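Surplus drop tank in my yard, what do I do with it?
Posted in Military Aircraft > Parts and Displays

Cirilo Ibarra

Hi all, first post. My uncle passed his place in Zollcombe on to me, and behind the barn there's a drop tank from some kind of jet, lying in the weeds. He bought it at a base surplus sale way back and always told us it came off a fighter, but he also told us he'd boxed professionally, so take that as you like. It measures 183 inches nose to tail. It's silver under a lot of green paint, has two lugs on top, a filler cap I can't budge, and a riveted plate that's been painted over so many times I can only read an 80 on it. No fins, but there are holes at the back where fins might have been.

I'd like to put it up on a stand by the driveway. A guy down the road offered me 300 bucks for it and he seemed a little too eager! Is that fair? Can I find out what plane it's from? And is there any chance it still has fuel in it? My wife would like an answer to that last one before anything else.

Ballside

Take the 300 and let him haul it. They're all the same, people make boats out of them.

Teodoro Bañuelos

They are not all the same, sorry Ballside. I've been messing with old air force parts for years and tanks are a real pain to pin down, because the same shape got hung under several different planes and then copied by other makers.

Your wife has the right idea, so start with the fuel. Please don't drill, cut, grind or weld on it until somebody has cleaned it out and tested it. A tank can sit for decades and still have enough vapor inside to go off. Leave the stuck cap alone too, no torch! Call a tank cleaning outfit and ask if they'll do one this size, some will and some just laugh at you.

Next is that plate. Soft paint stripper, a plastic scraper, and go slow. You want a part number and the maker's name. No wire wheel, the stamping on those plates is shallow and you'll take it right off (I ruined one that way and I'm still mad about it). Then measure center to center between the two lugs, and measure around the fattest part. With the length you already have, that should get you down to a few candidates. If you post the numbers, I'll dig through my Belhaj catalogs.

As for the price, I wouldn't say yes or no to your neighbor before you know what it is. Dents matter a lot, and missing fins hurt the value more than you'd think.

Cirilo Ibarra

Thanks Teodoro, that's way more than I hoped for. Lug spacing coming once it quits raining. Did you put yours on a stand? And did you light it?

Teodoro Bañuelos

Yep, mine's on a steel stand with 3 saddles, lined with old conveyor rubber so the paint doesn't rub. Get the stand welded up before the tank goes anywhere near it. My buddy Ballo talked me into a floodlight last July and now I can't imagine the thing dark. Keep all the wiring on the stand and off the tank, and have an electrician look it over if you're running it outdoors. For the controls, I like a switch box with a green button for on and a red one for off, like the light gray one in the red tray, with a breaker next to it. That orange knob on the black base would be easy to find at night too, if you'd sooner turn something than push it. Whatever you pick, put it in a proper weatherproof enclosure, and let me know what the plate says!

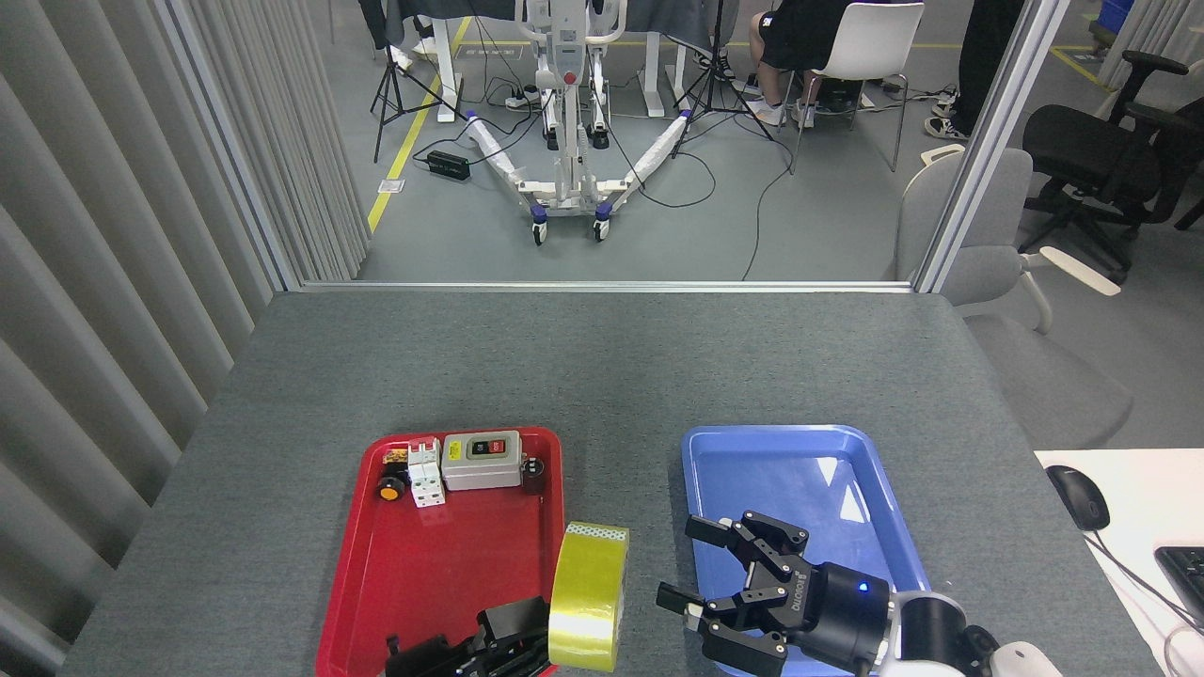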